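Thu 17 August — table setting, big bowl

Okay, back on the tableware after the June break, and today was all about the big green bowl. I've been putting it off because it's the awkward one of the Rilleo set: large, shiny, and with a rim that's thinner than you expect from something that size. The plates I can do half asleep by now. The bowl wants some thought!

What I'm after is a place setting we can put out the same way every time for the Janjua layout sheets. The mat goes down first, then the plate, then the bowl next to it. Sounds like nothing, but glaze on bare wood makes a noise I really don't like, so I want the bowl lowered on its foot and never slid. 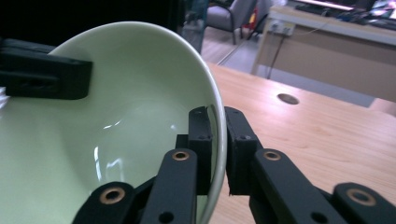
Green bowl, tilted, gripped at the rim.

Things I want to remember about the glaze. It's a soft mint, very glossy, and it throws back every light in the ceiling. I wasted a good while this morning hunting for a hairline crack that was only a reflection. Next time: tilt it first and see if the line moves — if it moves, it's light. I also washed it before starting (dish soap, warm water, the old Lurevus towel that doesn't leave lint) and dried the foot twice.

The table is fine for this. It's pale wood, and the round grommet near the edge makes a decent landmark. I'd like to measure the mat position from there and stop eyeballing it. My tape says 249 mm from the grommet to where I want the center of the bowl, but I need to redo that with the mat squared up.
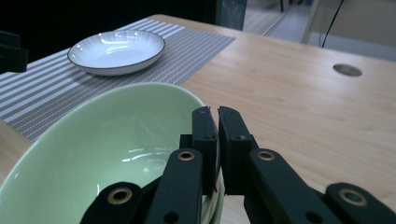 Measure from the table edge instead, came the note back on the shared page, because the grommet cover turns in its hole and you'll be chasing a couple of millimeters all week. Also put felt under the bowl if it's going to be parked there overnight.

Fair enough, table edge it is. I'll try felt too. There's a bag of the Iltomon dots in the second drawer, 33 left according to the label, and I doubt anything else needs them.
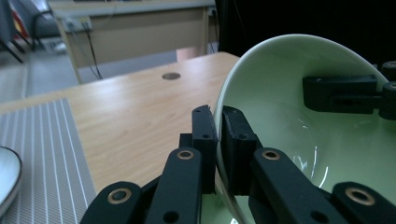 The striped mat is staying, by the way. I did think about swapping it for a plain one, but the thin white lines are handy for getting things straight, and gray looks good with the green. I'd put the plate so its rim lines up with a stripe and leave a hand's width before the bowl starts.

Still to do: redo the measurement, felt on the foot, find the box the bowl came in (top shelf?), and wipe the mat down before the sheets get written up.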